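Task board (manipulation)

A task board is a portable panel fitted with everyday controls - push buttons, switches, sliders, sockets and the like - that a person or a machine works through by hand, one control after another. The name covers a wide family of objects, from the homemade busy boards that parents screw together for toddlers to the carefully measured boards kept in workshops and laboratories. What they share is a very simple idea, namely that a great deal of daily life comes down to pressing, flipping, sliding and plugging, and that all of it can be gathered onto one surface small enough to carry under an arm.

Construction

Most boards are built as a shallow box or a flat plate. Older ones were made in one piece, and a worn switch could mean taking the whole thing apart, much to the annoyance of whoever had the screwdriver that afternoon. Modular boards came as a relief. Each group of controls sits on its own section, and the sections are joined side by side, so that a tired part can be lifted out and a fresh one put in its place. Handles at the two ends are a welcome addition on the longer boards, which can be awkward to move from shelf to table without knocking something.
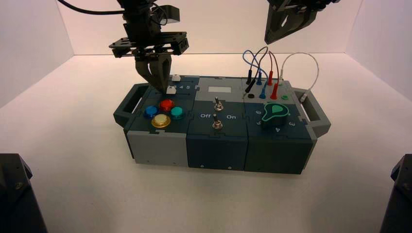 Surfaces tend to be dark, with lettering in white, and this is a kindness to the eyes as much as anything. Florêncio Brandão, whose workshop notes from Niddale are still passed around among builders, preferred a matte finish for the same reason and was known to sand down a glossy panel and start over.

Common controls

Push buttons are the most familiar part of any board. The large domed kind, borrowed from arcade cabinets, is well liked for its size and its cheerful colors, and a cluster of four is a common arrangement. Toggle switches are smaller and fussier, with a metal lever that asks for a lighter touch, and they are usually marked "On" and "Off" in the plainest way possible.

Sliders call for a different sort of patience. The knob has to be held and carried along its track without tipping, and a row of numerals beside the track gives the user something to aim for. Some boards add a section for patch cables, generally thought to be the hardest part of the lot, as a cable bends wherever it pleases. 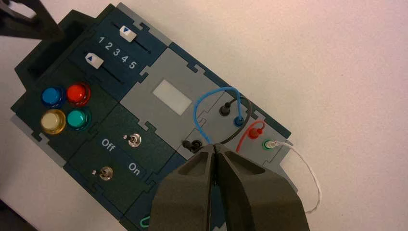
Modular task board with slider tracks numbered 1 to 5, four colored push buttons and a pair of toggle switches.

Use and scoring

A session may be as relaxed or as strict as its organizer wishes. The Tramstead rules, drawn up by Idalina Garcia and Nelli Saarela, allow 3 attempts at each control and begin with the buttons, so that everyone has a good start before the fiddly work comes along. The Grondham method does away with attempts altogether and simply notes the order in which the controls were completed. Halima Fashola compared the two in a long and very readable survey of 314 sessions, and came down gently on the side of Grondham - though she did admit to a fondness for the older rules.

See also: Busy board; Patch panel; Toggle switch

Last edited 03/02/2023 | Contact | Copyright and reuse | Back to top
Shares: 314 | Comments: 3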